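Blog > Money > Banks and Credit Unions

The merger letter

I got the letter in April, like every other member of the Kellum credit union, and I have now read it enough times to have opinions about the paragraph breaks. It is two pages long. The first page says that Kellum and Balogh Savings are "coming together" to "build capital strength for the next generation of members." The second page says when the debit cards will stop working.

I've belonged to Kellum for 14 years. I opened the account for a dull reason, the branch was across the street from where I worked, and I stayed for a duller one, which was that moving direct deposits is a pain. So I'm not writing as a heartbroken loyalist. I had no feelings about my credit union until it asked me to vote on whether it should continue to exist, and then it mailed me a ballot with one of the boxes already described as "recommended."

What bothers me is the capital argument. The letter leans on it hard. A bigger institution has a bigger cushion, a bigger cushion means it can make bigger loans, and everyone sleeps better. Fine. But if you put two thin cushions on two chairs and then push the chairs together, each person is still sitting on a thin cushion. What matters is how much of your own money you hold against what you've lent out, and adding two balance sheets together doesn't improve that unless one of them was a lot better than the other to begin with. If one was, I'd like to know which. The letter doesn't say. It uses the word "complementary."

I went looking. Credit unions have to file their numbers every quarter, and anybody can read them, although you need patience and a second cup of coffee. As far as I could tell Kellum was doing all right. It wasn't growing much. Its net worth ratio was comfortably over the line where examiners start calling, and had been for years. Balogh was closer to the line. It had been growing fast, mostly in car loans made through dealers, and when you grow fast on deposits without earnings to match, the ratio drops. That's arithmetic and there's no scandal in it. It does change how I read the sentence about strength, though. One of these two is bringing the strength and the other is bringing the car loans.

I called the member line to ask. The first person was very nice and told me the merger would give me access to more ATMs. I said I had asked about capital. She said she would have someone get back to me. Someone did, which I'll give them credit for, and he told me the combined institution would be "well capitalized under all applicable standards." I asked whether Kellum alone was well capitalized under all applicable standards. He said yes. I asked what the problem was, then. He said there wasn't a problem, it was an opportunity.

So I went to the information session, in the meeting room above the Kellum main branch. They had put out 50 chairs and a sheet cake. A man from Revitz, the consulting firm, had slides. I don't know what Revitz was paid, and the slides didn't mention it, but merger advisers tend to get paid when there is a merger, and I'd have liked that on slide one.

The slides were about scale. Technology costs money, compliance costs money, and small institutions carry the same burden with fewer accounts to spread it over. I believe that part. It's the strongest thing they have, and they buried it under a lot of talk about journeys. If somebody had stood up and said "we spend too much per member on software and we can't keep doing it," I'd have nodded. I might have voted yes on the spot.

They said something close to that, and then put up a savings number with no year on it. A woman near the front asked over how long. The man from Revitz said "over the integration horizon." She asked how long the horizon was. He said it would depend on the integration. 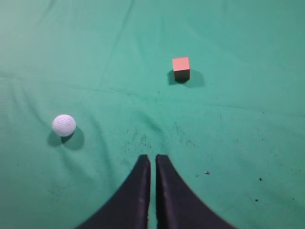

Nerys Rosser wrote to me after I'd mentioned some of this in an earlier post, and she thinks I'm being unfair: "You write as if staying small is free. My last credit union stayed small. It was proud of it. Then the core system contract came up for renewal, the price went through the roof, and they merged anyway, only by then they had nothing to bargain with. They lost both branches. If your people are healthy now, then now is when they should be talking to somebody."

That's a good point and I've been chewing on it. A strong institution gets better terms than a weak one. If Kellum is going to marry eventually, it should do it while it still has its teeth. But then I want to see the terms. What did Kellum get for being the healthy one? The name goes away. The combined board has more Balogh seats than Kellum seats. The chief executive will be Balogh's. The headquarters is Balogh's. If that's the result of negotiating from strength I'd hate to see the other thing.

There's also the matter of the surplus. A credit union belongs to its members, so when you've been putting money aside for decades, that pile is in some sense ours. When a bank is bought, the shareholders get a check. When a credit union is absorbed, the members usually get a new logo. Now and then there's a special dividend, where the board of the stronger side hands part of the extra capital back to its own members before the doors close. I asked about this at the session. The chair, Ildikó Fodor, said the board had considered a distribution and decided the money would be "better deployed in the combined entity." I asked if we could see the discussion. She said the minutes were confidential. She was polite about it, and I think she probably believes what she's saying.

The figure I did manage to pin down was the executive payments. Those have to be disclosed to members, past a certain size, in the notice. They're in there, on the back, in the same type as everything else. I'm not going to make a big thing of it. People who lose their jobs in a merger get severance, that's normal, and it isn't a fortune. But it's a curious document that can find room for a handful of executives and can't find a dollar for the members.

Then there was the vote itself. Kellum's bylaws say a simple majority of those voting. Not of members, of those voting. I understand why, you'd never get anything done otherwise, most people throw the envelope out with the pizza coupons. Still, 4000 ballots came back, from a membership much bigger than that, and it passed. I voted no. I wasn't surprised and I wasn't especially upset. Paora Kerslake, two doors down from me, voted yes for the ATMs.

It's November 2021 now and the changeover has been and gone. Since a few people asked, my experience so far: the new card came on time. The new app, which is a rebadged thing called Cluker, logs me out whenever I switch to my email to get the code it has just emailed me. My savings rate went down a hair. The loan rates are supposed to be better, but I don't need a loan, so I can't tell you. The branch across from my old job is still open, with shorter hours, and a notice on the door says it is "under review."

I looked up the new quarterly numbers too, of course. The combined ratio landed in between the two old ones, a bit nearer to Balogh's. I had worked it out on the back of the letter in the spring and I was off by very little, and I am not a finance person.

I haven't moved my account. I keep meaning to. There's a community bank on the other side of town with a decent free checking account, provided you keep the balance above a minimum, and I've had their form on my kitchen counter for 30 days. It wants a list of every automatic payment I have. I got as far as the water bill.

If anyone has been through one of these from the healthy side and did get a member dividend out of it, I'd like to hear how it was done and whether you had to ask for it before the vote. Leave a comment or send me an email. I'm going to try the minutes again after the annual meeting.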